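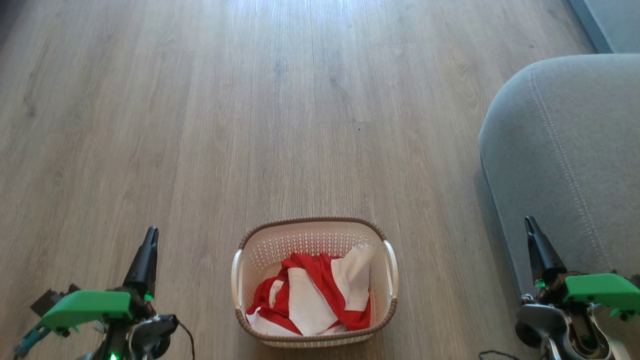
Rear diff whine after fluid change, worth rebuilding?
Posted by Pilar Escobar, October

I have an older 4x4 pickup that I use for towing a small trailer, and the rear axle has started to whine between 40 and 50 mph. It goes quiet when I lift off and comes back as soon as I'm on the throttle again. I changed the oil 200 miles ago and it made no difference. There were fine grey filings on the drain plug but no chunks.

The garage in Forkport wants £609 to fit new bearings and set it up again. They also offered a used axle for a bit less, with no history. The truck has no rust to speak of and I'd like to keep it another few years. Is it safe to drive in the meantime, and which would you go for?

stubaxle34

Whine on the throttle that stops on the overrun is usually pinion bearing or gear wear. Before you pay anyone, jack the back up, put it on stands, take it out of gear and try to rock the pinion flange up and down and in and out. There should be no play at all in those directions. A little rotation back and forth is normal backlash. Check the propshaft joints while you're under there as well.

If the flange moves, I'd stop towing with it now. Left long enough the pinion chews up the crown wheel and then bearings alone won't fix it. I'd have yours rebuilt over the used one — you could easily buy somebody else's whine. Ask them if the price covers a new crush sleeve and seals, and whether they'll check the tooth contact pattern before it goes back together. If the gears are already worn, new bearings may not get rid of the noise completely.

Dave_in_Bridivar

Mine has done it for years, just turn the radio up. Did you put the right oil in? Some need a friction additive if it's a limited slip.

mudlark

The additive is for chatter on tight turns, it won't cure a whine at 45. Swap the tyres front to back first though, it costs nothing. I was sure I had a bad diff and it was a pair of worn all-terrains.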